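Getting Smells Out of the Kitchen (Without Buying Half the Cleaning Aisle)

Jun 3, 2022

We had fish on the last night of May and I could still smell it two mornings later, which is what set me off on this one. I've lived in small flats with terrible extractor fans for 11 years now, so I've had plenty of practice!

Start with the sink, always. People go straight for the bin (fair enough) but it's nearly always the plughole. Lift out the strainer, scrub the underside with an old toothbrush, then tip down a few spoonfuls of bicarb followed by a mug of white vinegar. Let it fizz itself out, go and make a tea, and rinse with hot water from the tap. I do mine every couple of weeks, more in summer.

Then the bin itself. Wash it with washing-up liquid and leave it outside to dry – properly dry, lid and all. A sheet of newspaper in the bottom catches the drips. I've got a Kasten pedal bin with a lift-out bucket, and the worst of the muck was down behind the bucket where I'd never once looked. Have a look behind yours.

Chopping boards hold on to onion like nothing else. Coarse salt and half a lemon, rub it all over, leave it while you eat, then rinse and stand it on its edge. If it still whiffs of garlic after that, keep it for garlic. I did, and life is easier.

The microwave is the quick win. Put 700 ml of water in a big microwave-safe bowl with a sliced lemon and a wooden spoon standing in it, give it 3 minutes on high, and leave the door shut for a bit so the steam can get to work. Mind your hands when you lift the bowl out.

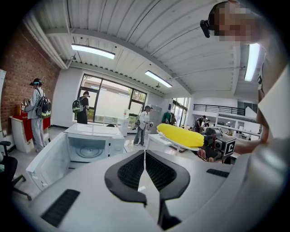 Take the plate out and wash it in the sink like any other plate, and don't forget the ring it sits on, because that's where the old soup goes to live. Wipe the roof too. Afterwards I leave the door open while I do the worktops – shutting it up damp just gives you a different smell.

Tea towels and dishcloths next. Mine go in at 40 for everyday, hotter if they've mopped up anything nasty, and they never get left in a heap by the machine.

And the fridge: a little open pot of bicarb on the middle shelf, swapped when you remember. I tried one of those Clavari gel things for a while and all I got was lemony cheese.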